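Back from Hillau, bag still in the hallway

Quick one because I've got a load in the machine and work in the morning. A few of you asked how the wellness weekend went, so. Notes, more or less in the order I remember them.

Booking first. I'd been looking at these things since June, and they all blur together after a while. Steam room, robe, herbal tea, a woman laughing at a cucumber. Kathleen Hanrahan found Hillau, she's better at the internet than me. Two nights, dinner both nights, breakfast, one treatment each. $522 a head. Not cheap. Not the worst I saw either, there was a place past Litgate wanting nearly double and you had to bring your own towel for the pool.

We went halves on petrol. 160 km from Sarnumbridge, last bit on gravel, and Kathleen drives gravel like it owes her money. Got there at 3.30 in the afternoon. Check-in was from 3 so that was fine, except the rooms weren't ready till after 4. They gave us a ginger drink and a plate of dates. I ate most of the dates.

Rooms. Mine was at the back, ground floor, looking onto a bit of lawn and then trees. Good bed. Really good bed. Pillow menu, which I thought was silly until I asked for the buckwheat one and slept nine hours. Shower took ages to warm up. No kettle in the room!! You have to walk over to the main house for a cuppa, in your robe, past people who are dressed for dinner. I got over it by the second morning.

The thermal pools are the reason to go. Three of them, small, one properly hot, one medium, one that's basically a creek. You're meant to go round in order and I did it once and then just stayed in the medium one. Early is best. I was in by 6.40 the first morning and had it to myself for half an hour, mist coming off the water, a magpie carrying on in the tree. Worth the money on its own, that half hour.

Treatment was a back and scalp massage with a woman called Orla Sheehan. If you go, ask for Orla. She didn't talk unless I did, she found the knot under my left shoulder blade in the first minute and she stayed on it. I've had that knot since we moved house. Kathleen had the facial and said it was nice but a bit rushed, and they tried to sell her a serum on the way out. $200 for the serum. She didn't.

Food was mixed. First dinner was lovely, lamb shoulder, some kind of smoked yoghurt, beans. Second dinner was a cold grain salad and a soup the colour of a pond and I was starving by nine. Luckily Kathleen had crackers. Breakfast good both days, proper eggs, decent bread. Coffee weak. There's a bakery in Pacheco if you're coming that way home, we stopped, I had a sausage roll and felt like myself again.

The yoga I can't really tell you much about, I slept through one and left the other early. The guided walk I did do. An hour and a half, mostly flat, a couple of muddy bits. Colour of the gums at that time of day was something else. Take old shoes. I took white ones.

Other stuff, quickly:

Phones. They ask you to leave them in the room and most people did.

Crowd was mostly pairs of freinds, a few couples, one hen's party who were quieter than I was expecting. I was the loudest person at dinner, according to Kathleen.

Parking free. Wifi only in the main house. Door code for the side gate was 3038 and they change it every week so don't get excited.

Bring thongs for the pool path, the stones are sharp. Bring a second pair of bathers too, nothing dries in there overnight. And warm socks, and a jumper, the dining room is freezing in the evenings. I wore the same grey thing for two days and now it smells like sulphur. One wash didn't shift it. Anyone got a trick for that? Mum says vinegar, but Mum says vinegar for everything.

Would I go again? Yeah, I think so. Midweek if I could swing it, it's cheaper and you'd get the pools quiet past seven. I'd skip the second dinner and drive into Pacheco for a pub meal insted. Kathleen wants to try the one on the coast next time, with the salt room, and I've said I'll think about it once the credit card has recovered.

Machine's just beeped. I'll put the walk map up when I find it, pretty sure it's in the glovebox of Kathleen's car.

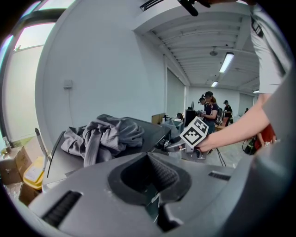

Oh and the robes, someone asked about the robes. They're for sale at the front desk, I didn't check how much, but they go up to a decent size and they've got pockets.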